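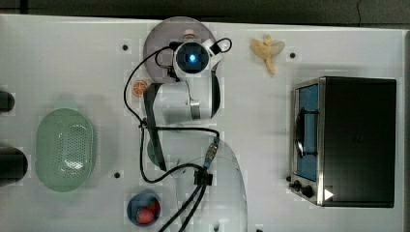
Vesville workshop teaches its robot arm to tidy a play kitchen

2025-04-10
By Severyn Hordiienko

Search news Enter keyword Go

A small workshop in Vesville has started to teach a robot arm how to put away the things on a kitchen table. The teaching is done by people who move the arm from a distance, with a hand controller, while the computer keeps a record of every movement.

The project is called Kerville and it began with a much simpler job, sorting plastic lids. Now the table has toy fruit on it, a mint-green colander, a small blue bowl and a ketchup bottle. The colander remains the favourite target of the beginners, as its opening is wide and they can let go of a toy a little too early.

Bohdan Stetsiuk leads the teaching. He came to the workshop from a school of furniture making and still speaks about the arm as one would speak about an apprentice.

"If I hesitate over the bowl, it will learn to hesitate over the bowl," he said. "So I ask everybody to decide first where the thing goes, and only then to touch the controller."

One complete run of a task is called a demonstration. By the end of last week the team had saved 2895 of them, and 83 more were thrown away after checking. Most of the rejected ones were stopped in the middle, or the person had changed his mind about which object to take. A drop is not a reason to reject. When a toy falls and the person picks it up again properly, the run is kept, and Mr Stetsiuk considers these among the most useful.
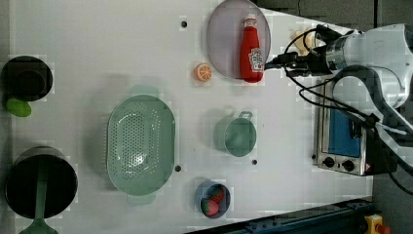

By hand or from a distance

There are two ways to show the arm a task. In the first one, the motors are made soft and the teacher takes hold of the arm and leads it through the movement. Newcomers like this way and understand it in a minute. The trouble is that the teacher's own hands and sleeves get into the camera pictures, and later the arm must work without them.

For this reason the workshop went over to remote control for almost all table work. The teacher sits at a desk and sees the table on a screen. It is slower to learn – most people need a full day before the fingers close where they want – and it is more tiring for the eyes. A session is limited to 60 minutes, then another person takes the place.

The bottle gives the most difficulty at present. It has to be taken across the body, and if the fingers come down at a wrong angle it rolls. The mug is easier when the teacher goes for the handle, although two members of the team prefer the rim and cannot be persuaded.

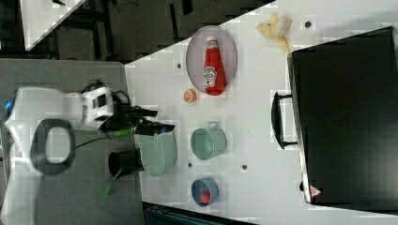

The arm at the work table, with the ketchup bottle lying on its plate.

Next steps

In May the team will repeat the same tasks with the objects put in new places before every run. They want 300 demonstrations of this kind before the arm is allowed to try on its own. Hirano, a workshop which does similar teaching with a smaller arm, has agreed to exchange recordings, so that both can see if a habit learned on one table is of any use on the other.

Visitors may watch from behind the line on weekday afternoons. Trying the controller is possible if it is arranged in advance with Mr Stetsiuk.

© 2025 Vendier News. All rights reserved. | Contact the newsroom | Back to top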